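In Defense of the Boring Bedtime Book

I have a confession to make about the picture books in my house. My favorite one has no plot. A hen walks around a farm, looks at a bucket, looks at a fence, looks at a cow, and goes to sleep. I bought it for 2 dollars at the library sale in Flustby, and I have now read it out loud more times than I've read everything on my own nightstand put together.

I bring this up because I spent a good part of February reading reviews of new picture books (I was shopping for a baby shower, and I got carried away), and I noticed how often the reviewers used the word "exciting." Page-turner. Action-packed. Laugh-out-loud. These are fine things for a book to be at ten in the morning. At 7:45 at night, with one kid already standing on the bed, I'd like a word with whoever thought a pirate chase was a good idea.

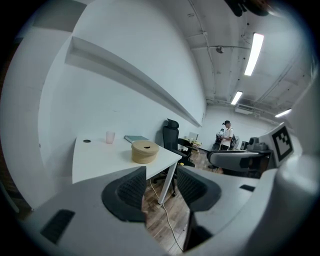 Don't get me wrong, I love a funny book. We own a loud one about a moose who drives a snowplow, and it gets a huge laugh every single time. It also adds half an hour to bedtime, what with the snowplow noises that follow. I've moved it to the kitchen, where it gets read over oatmeal, and everybody is happier.

What I'm asking for is more books that are willing to be dull on purpose. The hen book does this beautifully! Each page is a little quieter than the one before it. The sentences get shorter. The colors go from yellow to orange to a kind of dusty blue, and by the last page there's hardly anything left to look at but a roof. Somebody worked hard on that. It takes real skill to write 500 words in which nothing happens and have a child ask for it again.

Look at what it leaves out, too. Questions, for one. So many newer books stop every few pages to ask the child something — can you find the mouse? What would YOU do? — and of course a child who has been asked a question is going to answer it, at length, and then ask you one back. There are no flaps in the hen book and no button that moos.
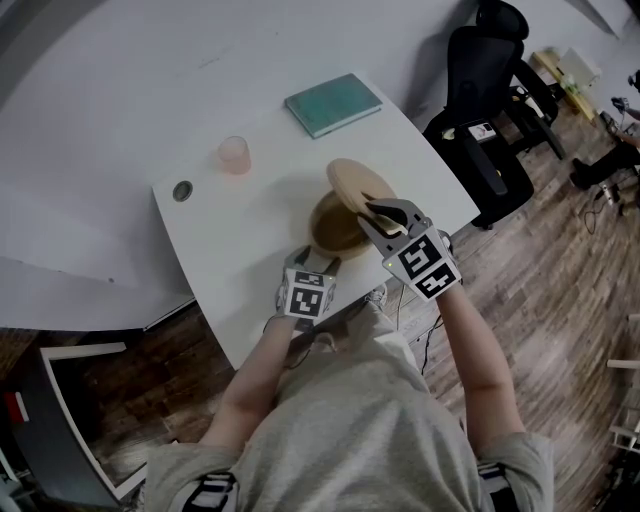 The Case for Saying It Again

The other complaint I hear about quiet books is that they repeat themselves. Well, yes! "And the hen walked on" shows up 16 times in ours. The first week I thought I'd lose my mind. By the third week my daughter was saying it with me, and by the fourth she was "reading" it to a stuffed rabbit with her finger under the words (the wrong words, mostly, but still).

Kids like knowing what's coming. I do too, if I'm being fair about it — I've watched the same baking show so often that I know who drops the cake. A grown-up gets to call that comfort, and then we turn around and tell a four-year-old she ought to try something new.

I've heard people say they want a book to teach something, and I understand that, especially at hardcover prices. But I'm not sure every book has to carry a lesson about sharing or bravery up the stairs with it. The hen never learns a thing. She's tired at the end because she's been walking all day, and my daughter, who has also been walking all day, seems to find this very reasonable.

So if you write for small children, please consider the hen. Give me a pond, an old dog, a slow train pulling into a small station. Leave the dragon for after breakfast. I'll be reading yours in the dark with one lamp on, skipping nothing, because she notices when I skip.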